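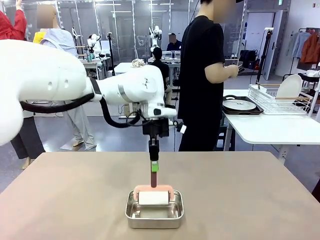 Gripper opens by itself when the arm restarts after a protective stop

Posted in Grippers and end effectors
4 September 2018
Status: answered

Mulugeta Demissie

Two-arm tabletop cell, one Pretovier parallel gripper per arm. The grippers are on the tool serial line and are driven by the Gritcombe control program. The arms work on tableware and a roller that stands in a shallow stainless steel container.

The fault: if the arm goes into a protective stop while holding something, the gripper keeps its grip, as it should. When the stop is cleared and the program is resumed, the gripper sometimes opens before the arm has moved at all. The part falls from wherever the arm was. With the roller this has meant a dent in the container and a lot of noise. With a fork it would matter less, but a table knife is also in the set, and people have their hands on the table between runs.

What I have so far:

The opening comes up to 400 ms after the resume. It is a full opening to the end stop at normal speed, so I don't think the part is slipping. The fingers drive apart.

I went through the log for the last block of work. 463 pick cycles, 51 protective stops with a part in the gripper. I did not record every release, so I can't give a proper rate. It is more than a few.

It has happened on both arms. Swapping the grippers left to right changed nothing. Swapping the tool cables changed nothing.

The position command in the Gritcombe log does not show an open command at that moment. The last command before the stop is "close, force 60 percent" and the next one is whatever the task sends after it resumes.

Supply voltage at the tool connector looks clean on a meter, but a meter would not show a short dip.

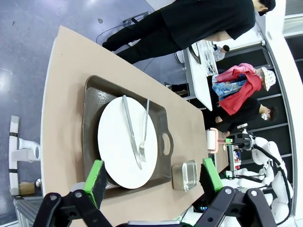

Left gripper open, tray and glass dish in front of it.

Gripper firmware is the one it shipped with in May. The brake on the fingers is mechanical and self-locking with power off, according to the manual, and I have confirmed that by pulling the plug with a part held. It stays held.

Is there a setting that keeps the last state through a resume, or is this a wiring matter?

Pumine

Check the supply. These grippers draw a lot when they close and tool connectors are marginal at the best of times. We had an arm that did strange things for weeks and it was the connector. Replace it and see.

Mulugeta Demissie commented:
Connectors were replaced along with the cables, both arms. No change.

Pumine commented:
Then I would try a separate supply for the gripper. Also update the firmware.

Gidey

Your wiring is probably fine. This looks like the activation sequence.

On the Pretovier units the activation bit and the position request sit in the same register block. When the control side reconnects, it writes the whole block, and it writes whatever is in its buffer. If the buffer was rebuilt at the resume, the position request in it is zero, and zero is fully open. The write goes out as part of the connection setup, so it never passes through the function that logs position commands. That would explain why your log shows nothing.

The reason it only happens sometimes: the serial link is dropped only if the stop lasts longer than the communication timeout. Clear the stop quickly and the link is still up, the buffer is intact, and the grip stays. Wait longer and you get a reconnect. Look at the duration of the stops that ended in a release. On our cell the line was sharp, and our timeout was set to 188 seconds by a previous owner of the config file. Yours will be something else.

To confirm it:

1. Empty table, nothing in the gripper except a block of foam. Nobody inside reach of either arm.
2. Close on the foam and trigger a protective stop.
3. Wait until the link status in the control program goes from connected to lost.
4. Clear the stop and resume, with a serial monitor on the line.
5. Look at the first block write after the reconnect. If the position byte is 00, you have it.

The fix has two halves. In the connection routine, read the actual finger position back from the gripper first, copy it into the position request, and only then write the block. Copy the force value as well, or it will come back with the default force and a heavy part can slide. Second half: do not let the resume button restart the task if the gripper reports a part held. Make it go to a hold state and ask the operator whether to keep or release.

A slower timeout hides the problem and does not cure it. Do not fix it that way.

Separate from the register business, look at your reset procedure. If the tray is being straightened and the roller stood back in its container while an arm is in a stopped state with the program still loaded, the resume is one button away from a person's hands. A protective stop is not a safe state for reaching in. Use the emergency stop or drop to the locked mode, and have the person at the table hold the enable device. Moving both arms to a parked pose before anyone touches the tray costs a few seconds per run.

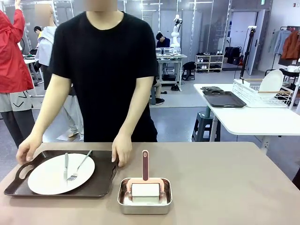 Mulugeta Demissie commented that the serial monitor had settled it. The first block after the reconnect had position byte 00 on both arms, and every release he could time followed a stop long enough to lose the link. The read-back is in the connection routine now, force value included. With the foam block the grip has held through each long stop he has tried. The keep or release prompt is not done yet, as it needs a change to the operator screen. Until then the resume button is disabled whenever the gripper reports a part, and the arms are parked before a reset.

Gidey commented:
Check the power-up case too. After a full power cycle the gripper wants to reactivate, and activation includes a complete open and close stroke. No read-back will prevent that one. Take the part out by hand first, with the arm locked.

Mulugeta Demissie commented:
Confirmed, it does the full stroke. Added to the startup sheet. Marking this as answered.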